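Home > Workshop and Making > Machines and Automation

Can a robot arm put gears on pegs reliably yet, or should I keep doing it by hand?

Posted by benchside_mo in Machines and Automation

I put together small gear trains for a living, or for part of one. The firm is called Flunisham and it is three of us in a unit behind a tile shop. We make teaching kits and a few hand-cranked display models. Most of my day is picking up a plastic gear, finding the peg, dropping the gear on, giving it a nudge until the teeth mesh with the one beside it, and going on to the next.

My partner in the business wants to buy an arm. I am not against it. I would like to hear from people who have run one on this sort of work. The two pictures are of the kind of job I mean: gears, a metal plate with two pegs, a parallel gripper. 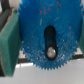
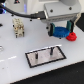

What I need to know

Is this a solved problem at the price a small shop can pay? Our gears are molded and the bores vary a little from batch to batch. Some go on with no effort and some want a slight twist. By hand I don't notice, my fingers just do it. I have read that peg insertion is one of the standard tests for arms, and I have also read that it is still a research subject, and I can't square those two.

Batches are small. A typical run is 19 kits, then we change over to a different layout. Parts come to me in tubs, loose and mixed.

Also, and this is the less serious part, my partner says that in a few years the same arm will be emptying the dishwasher in the break room. I said I'd ask about that as well.

Vlasta Jelínek

You can square them this way. Putting a gear on a peg is solved if everything is where it is supposed to be. It is still hard if things are not.

I ran an assembly cell for 5 years at a place that made pump parts. We had pegs in a plate fixed to the table, and a tray with a pocket for each gear. The arm went to the same place every time, closed, lifted, moved over and came down. With a chamfer on the peg and a bit of give in the wrist it worked all day. When it failed, it was nearly always the tray. Someone had put a part in the pocket at a tilt or had filled the tray from the wrong box.

Meshing is a separate step from insertion and you should think about it separately. The first gear only has to find its peg. The second gear has to find its peg and also line up with teeth that can be at any angle. What we did was come down until contact, hold a light downward force, and rotate the wrist slowly until the gear dropped. It needs an arm that can measure force or at least limit it. A cheap arm that only knows position will push down on the tooth tips and mark the plastic, or it will stall with a fault.

Things I would check before spending anything:

Grip. Flat fingers on a toothed rim touch on a few tooth tips only. The gear can roll in the grip. Soft pads help. Fingers cut to the shape of the rim help more, but then you need a set for each gear size, and you said you change over often.

Height. A thin gear lying flat on the table is awkward to pick up. The fingertips have to come down very close to the surface. Stand the parts up a little on a spacer or in the tray.

Bore variation. Measure a handful from several batches. If the tight ones need a real push, sort that out with your molder first. It will improve the hand work too.

Mixed tubs. This is your actual cost. Picking loose mixed parts needs a camera, lighting, software, and someone who looks after it. The alternative is that you place the parts in trays yourself, and at that point you have already handled every gear once. For 19 kits I would have put them on the pegs while I was at it.

So for your volume I would say no, or not yet. If you had one layout and ran it for weeks I would say yes.

About the dishwasher, I don't know that field.

Hudec

I'll disagree a bit with the answer above. We have a secondhand arm at a shop in Polton and we do short runs with it. The trick is to stop thinking of it as doing the whole job. Ours does the dull first layer, the same base gears that go on every layout, and a person does the rest. Changeover is mostly picking another program from a list. It took us a long winter to get there and I would not claim it has paid for itself.

Force sensing matters, I agree on that. We did without it for the first months and broke pegs. We added a spring-loaded plate under the fixture, which was cheap and fixed most of it. Look at that before you pay for a sensor.

On cameras at the wrist: useful, but remember that at the moment of grasping, the part is very close and you see mostly part. Ours goes soft at short range and shiny metal throws off the matching. We take one look from higher up, work out the position, and then go down without looking again. If you want to see the whole plate, use a second camera off to the side.

Do a trial. Some dealers will lend an arm for a few days if you send them parts first. Send them the bad parts along with the good ones. When they show you a video of it working, ask how many tries were in a row without anybody touching it.

lustby_garage

just buy one, they are getting cheaper all the time. my cousin has one that folds towels

Comments on this answer

benchside_mo: Does it fold them well?

lustby_garage: flat ones yes. you have to hand it the towel and it takes a while. it won't do a fitted sheet

Vlasta Jelínek: Cloth and rigid parts have very little in common from the arm's side. With a towel a small error in position leaves you with a slightly crooked towel. With a gear it leaves you with nothing on the peg. I would not take one as evidence for the other.

Follow-up from benchside_mo

Thanks to all. I measured bores from four batches last night and one batch is clearly tighter than the rest, so I have written to the molder about that. We are going to ask a dealer for a trial on the base layer only, as Hudec suggests, with the gears set out in a tray. I'll use the spring plate idea for the fixture. The tubs stay with me for now, and so does the dishwasher.

If anyone has a drawing for a gear tray that works for more than one diameter, I would be glad to see it. I was thinking of stepped pockets but I don't know if the small gears would sit level.

Hudec: Stepped pockets work if the steps are deep enough that the small gear drops fully in. Ours were too shallow the first time and the small ones rode up on the edge. Leave clearance on two sides for the fingers, too. I'll look for the file.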